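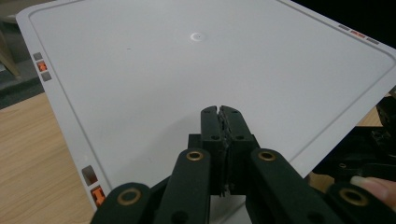 What do you use to clean a light gray plastic tray with a matte surface?

Dish soap and lukewarm water on a soft cloth, then a second cloth with plain water, then let it air dry.

Workbench & Table Surfaces > Trays, mats and liners

graypine
Posts: 790
Asking for the big flat one, with the raised rim and the thin groove just inside it. I use it for sorting screws and clock parts. The middle stays clean enough with a wipe. The groove is where the trouble is. Everything small ends up in there, and after a couple of months there is a dark line of dust and oil all the way around. The corners are rounded so a flat scraper doesn't follow them.

mudroom_shelf
Posts: 2287
Soap and water like I said, and an old soft toothbrush for the groove. Go along it in one direction and wipe up at each corner. Don't use the green side of a kitchen sponge. It leaves shiny patches on a matte surface and they stay there.

tincupboard
I would skip the water completely. Brush it out dry with a one inch paintbrush, then use a little Stollomik on a rag if there is still oil. Water sits in the groove and you never get it all out.

mudroom_shelf
Stand it on its edge overnight and the groove is dry by morning. I have washed mine that way since I got it. I'd be careful with Stollomik on anything with colored pieces on the rim. It took the color off the label on my Wotex parts bin.

tincupboard
A printed label is a different thing from molded plastic.

mudroom_shelf
Are the orange ones molded? I can't tell. They have a small white symbol on them and that part could be printed. I would test one before doing the rest.

graypine
I don't know either. I will keep the Stollomik off the rim and use it only on the flat part if I have to.

Another question while I'm here. There is a little round dimple in the surface near one side. Fine dust collects in it and it shows up because the rest is so plain. A cloth goes right over it.

oldcasters
Cotton swab, slightly damp. Twist it and it comes out clean.

northporch
Wooden toothpick wrapped in a bit of cloth. Swabs shed.

oldcasters
Cheap swabs shed. Buy better ones.

northporch
I'm not buying special swabs for a tray.

kettle_and_rag
I think all of you are working too hard. Put a liner in it. I cut a piece of thin felt to fit inside the groove, and when it gets dirty I shake it out. The tray underneath looks the same as it did in December when I set it up. The felt came from Wunderlich, off the remnant table, and one piece was enough for 2 trays.

tincupboard
Felt is no good for small screws. They catch in it, and you lose the light background. The whole reason I like a gray tray is that dark parts show up on it.

kettle_and_rag
Mine is light felt. Parts show up fine and they don't roll.

mudroom_shelf
I'm with tincupboard on this one. I tried felt and got lint in the oil. It might be all right for beads or dry things.

graypine
I want the parts to slide so I can push them into piles with a card, so no felt for me.

26th January
Update. I did the toothbrush and soap last night and left the tray leaning against the tub. The groove came up much better than I expected. Two corners still have a gray shadow in them and I think that is staining. The dimple took one swab. No Stollomik so far.

tincupboard
Try baking soda paste on the corners. Fingertip only, no brush.

mudroom_shelf
Isn't that abrasive? I would leave the shadow alone.

tincupboard
It's mild. I have done it on the tray at my Urken bench 100 times and it is still matte.

graypine
I'll try it on the underside first and see what it does to the finish.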